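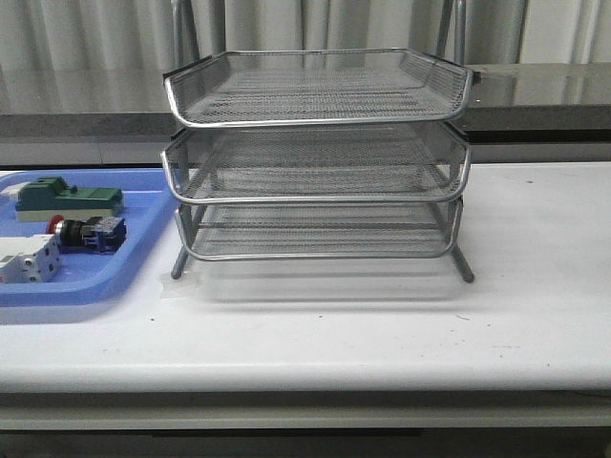
What is a stacking desk tray for?

A stacking desk tray holds the paper you haven't finished with yet, sorted by what you have to do next, until it can be filed, mailed or thrown away.

The Short Life of a Piece of Paper

I have owned, at a guess, every kind of desk tray that money and poor judgment can buy. There was a pair in smoked plastic that I carried through three apartments and that held, by the end, nothing but takeout menus. There was a handsome wooden one with a felt bottom, a wedding present, which was built for a size of paper they don't use in this country, so that every letter I put in it curled up at one end like a slice of old bread. I loved that tray. I used it for gloves.

So when I drove out to Winis in July to see Howard Ashworth, I went partly as a reporter and partly as a person with a shoebox of unopened envelopes on the back seat, and I'll admit I had hopes that he might look into the box and tell me what to do about it.

Ashworth is 71 and has been repairing lamps, fans, doorbells and the occasional sewing machine in the same shop on Kartha Street for 37 years. It's one long room with a bell over the door, and I had been told by more than one customer that he had the best-run desk in the county, and that I should ask to see it. People don't usually talk about a desk like that. They talk that way about tomatoes.

He was on the phone when I came in, and he waved me toward a stool, and I sat there with my shoebox on my knees and had a good long look at things.

One tower and a blue tray

The paper at Ashworth's goes into a silver mesh organizer with three levels, up on little splayed feet, and the parts go into a bright blue plastic tray that stays next to it. He keeps the two side by side on a white tabletop because, as he sees it, a repair is always two things: the object somebody brought in, and the slip that says what's wrong with it and what number to call. If the two get separated you've got a mystery on your hands, and he has had his share of those. He still has a chrome toaster from the early years whose owner has never come back, and he makes his lunch with it.

"The mesh is good," he told me once he was off the phone, "for the simple reason that I can see into it. I had solid ones before. Things went to the bottom of a solid one and stayed there until the next president."

I had always bought trays for their looks, and it had not crossed my mind that a tray you can see through is a tray that nags you, gently, all day long. You can tell from across the room whether there's anything on the bottom level. Dust falls through it too, onto the table, where it's easy to wipe, and the open metal weighs so little that he can pick up the whole stack with one hand, papers and all, when he needs the full table for a ceiling fan.

He does have complaints. A business card will lie flat enough, but a paper clip will catch in the pattern, and a sharp pencil will poke straight into it and stand there. Receipts, the thin curly kind, get snagged at the corner and tear when you're in a hurry. He puts those in an envelope first, and the envelope goes in the tray.

Which level gets what

I asked him to take me through it, and he was happy to, and it took most of an hour, with two stops for customers and one for coffee.

The top is for whatever came in today. He's strict about that. Mail, repair slips, the note he wrote himself while brushing his teeth, the catalog he hasn't decided about, it all goes on top, and at 4:30 in the afternoon he takes the whole handful out and deals with it standing up. (He believes in standing up. He says that if you sit down to your mail you start reading it.)

The middle is for waiting. A part has been ordered from Wornov, the supply house he has used since he opened, and it hasn't come. A customer has to ask her sister. The gas company has been written to. Every sheet in the middle is waiting on somebody else, and he writes who it is in pencil at the upper right-hand corner, so that he can run his thumb down the edge and know whom to bother.

The bottom is for done, and I thought that was a funny use of a tray, since done things ought to be in a drawer. But he doesn't like to walk to the file cabinet for one sheet of paper. He lets the bottom level fill up until it's level with the rim, and then he makes a cup of tea and files the lot in a single go, with the ball game on. The cabinet is an old gray Sokar with four drawers and a dent in the side from a delivery in the rain, and it takes him 16 minutes. He has timed it, he said, to prove to himself that it wasn't as bad as he always thought it was going to be.

I wrote that down and underlined it. I can put off a job like that for a season and a half, and I've never once looked at the clock while doing it.

What goes wrong at home

My own trouble, when we finally opened the shoebox on his counter, was plain enough to him in a minute or two. I had been sorting by subject. I had rubber bands around "house" and "car" and "doctor," and I'd been rather proud of the rubber bands. But a water bill that's due and a water bill that's paid are both "house," and so I could never look at my bundles and see what I owed. Ashworth took off the bands and began dealing the envelopes out like a hand of rummy, and it made three piles, and the pile of things I had to do myself was much smaller than I had feared. It had 6 envelopes in it. One of those was from a library.

The rest he would have recycled on the spot if I'd let him. I took a little of it home for sentimental reasons.

He thinks people go wrong in the buying, too. They see a tower with five or seven levels and they think, well, more room, and then they've got five or seven places to lose the dentist's letter. He'd have you start with fewer levels than you want. He'd have you bring a sheet of paper to the store, and a folder if you use folders, and lay it in the tray right there in the aisle, never mind who's looking. (I thought of my wooden one and kept quiet.) Then put your hand in as if you were pulling out the bottom sheet. If your knuckles scrape the tray above, you won't use the lower one, and you'll have bought yourself a very fancy shelf for one stack of mail.

Feet matter more than you'd guess. A stack that sits flat on the desk collects pens and crumbs along its edge, and you end up lifting it to clean. With legs under it you can get a cloth in. He showed me, with his sleeve.

And a word for the other tray

I don't want to leave out the blue one. If you do any kind of fixing or making, or if you've got a kitchen drawer with a switch plate and some odd screws in it (and who hasn't?), a plain tray with raised walls will do you more good than a chest of tiny compartments. Ashworth owns such a chest. It has 400 screws in it, a gift from a brother-in-law who had them left over, and he goes into it when he has to, but the work in front of him lives in the open tray. Electrical parts especially have a way of rolling or hopping off a table at the worst moment, and a rounded wall will send them back to you. The bright color is a help with anything dark. He once spent an evening looking for a green switch on a green workbench, and he changed the workbench soon after.

One job to a tray is his rule, and when the job's finished the tray gets tipped out and wiped. He doesn't label it. The slip does that, over in the mesh, and if he's called away in the middle of things he lays the slip right in with the parts and carries the two off together.

At my house

I bought a three-level stack on the way home, at a big bright store off the highway, and I did take a sheet of paper in with me, and a young man in a vest did ask if I needed help. It's on the end of the dining table now. My husband was told the rules and took them very well, apart from the middle tray, which he considers a good place for the crossword. I've argued that the crossword isn't waiting on anybody else. He says it's waiting on me, for the sports clues.

The library letter is answered. The top gets emptied most afternoons, closer to six than 4:30, and I'll confess I do it sitting down, with my shoes off, and that I do sometimes start reading. The bottom is not quite up to the rim. I've looked at it from the sofa a couple of evenings this week and thought it could stand a few more sheets before I go and put the kettle on.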